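Unit 4 handout: Working rules for the two-arm folding cell
Bromodwood Technical Program, Intro to Automation

Read before your first lab in December. The rules come from the Kitell cell guide, with our own changes. Where the two differ, follow this sheet.

4.1 Before power-up

Clear the table. Only the garment for the current run goes on it. Phones, tape and spare parts go on the side cart.

Check the gripper fittings by hand with the drives off. Loose ones get a red tag and a line in the log.

Know where your stop button is. With two people at the cell, one holds the stop and does nothing else.

4.2 During a run

Hands stay behind the line while either arm has drive power. An arm that is holding still counts as live — it may be waiting on the other one. Most near misses in our log happened when a student reached in to fix a sleeve or a cuff.

Both arms run at reduced speed when they share a garment. If one has hold of the cloth and the other is clear of it, treat the whole length as under load. Denim with an elastic waist needs extra care, as it can spring back on release.

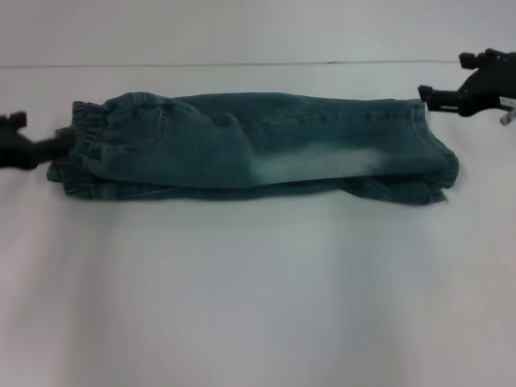 4.3 Stopping and resetting

Press stop first, talk second. Then open the grippers from the panel. Do not pull cloth out of a closed jaw. Restart takes 2 people, one at the panel and one watching the table.

4.4 Logging

Every run gets a number, including failed ones. The Tullska set has 1,674 logged runs so far, and some 100 of them can't be used for grading — no garment type was written down. Write it down before you start.

Reading for next time: Powell notes, sections 1 and 2.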